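The clothes start on the floor, and the woman who runs Sqalli will defend that to anyone. "People come in and look horrified," she says, laughing. "They think the floor is where washing goes to be ignored. But you can't sort what you can't see! Tip it out, spread it about, and in ten seconds you know what sort of morning you're going to have."

Sqalli is a small wash-and-fold business on the Brorkcombe side of Fivirstead, and she has had it for six years. Before that she cooked in a school kitchen, and she still talks about laundry the way cooks talk about prep. Colours are "ingredients". A badly mixed load is "a stew". She opens at seven, and by half past the kettle has been on twice and the first bags have been emptied.

I had asked her to explain sorting to somebody who puts everything on at forty and hopes, and she didn't flinch. "Oh, you're my favourite kind of person," she said. "You've got so much to look forward to."

Her method begins with weight. She wants heavy things away from light things before anyone even thinks about colour, because a pair of thick trousers will batter a thin blouse all the way round the drum. Then come the darks, then the brights, and last of all the colours she calls the in-betweens, which are plainly the ones she loves. 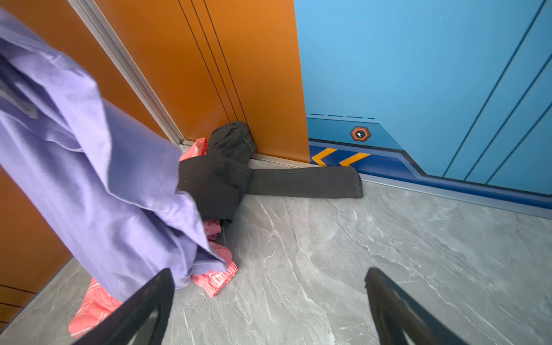
"Lavender is the one that catches people out," she says. "They put it with the whites because it looks pale, and it goes chalky, or they put it with the darks and it comes out like dishwater. Lavender wants company of its own sort. Lilac, soft grey, a pale blue if the blue's been washed a few times. Coral is a different animal altogether. Coral goes with reds and pinks and I won't hear otherwise." She has strong feelings about charcoal too, and says most of it is washed too hot and dried too long, so that it ends up the colour of a pavement.

She keeps a tally, because she likes a tally, and last October she got through 928 pieces that needed more than a plain wash: hems coming down, buttons hanging by a thread, marks that had to be seen to by hand. She turns every pair of trousers inside out and runs a thumb along the hem before it goes anywhere near water. I tried it on a pair of my own that evening and found two inches of stitching gone -- I'd been walking about like that for weeks.

The room matters to her nearly as much as the washing. There is orange on one wall and blue on another, and she is delighted with both. "I spent years in magnolia rooms," she says. "Magnolia makes you tired. You fold slower, I'm sure of it." The pale grey marbled floor gets the same praise. Dark things stand out on it, bright things stand out on it, and a dropped sock hasn't got a chance.

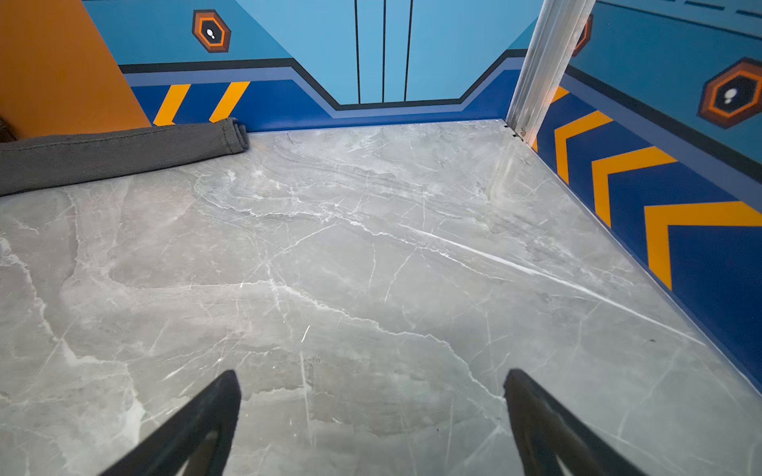 "I clear as I go, that's the other thing," she says. "One sort of cloth at a time, picked up, folded, put where it's going, and then the next. If you grab an armful you'll drop half of it and then you're sorting it all over again, and you'll be cross as well." Folding, in her view, should be done on the flat with the palms, smoothing outwards from the middle. Thick cloth gets folded fewer times than you'd like. Thin cloth can be folded small, but never pressed hard, or the creases stay in.

For a good while we talked about prints. She has bought from the Cluvik catalogue for years, mostly remnants for patching, and she can go on about a bold print for as long as you'll let her (I let her). Patterned things get turned inside out, washed cool, and dried away from a sunny window. Red prints go in alone the first time, always, with an old white hankie thrown in to see whether the dye runs. If the hankie comes out pink, they go in alone again.

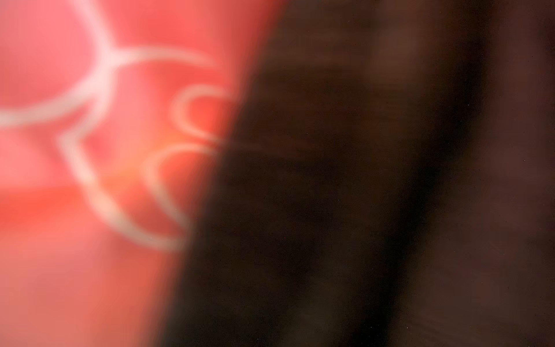 Pale looping lines on red, seen very close.

I asked what she would tell someone with one basket, one machine and no spare time. She thought about it properly, hands in her apron pocket. "Two piles," she said. "Light and dark, that'll do you for a start. Check the pockets. Do up the zips. And take it out when it's done -- don't leave it sitting there till bedtime, please!"

Then the telephone went, and it was somebody wanting 100 napkins by Easter. She said yes before they had finished asking.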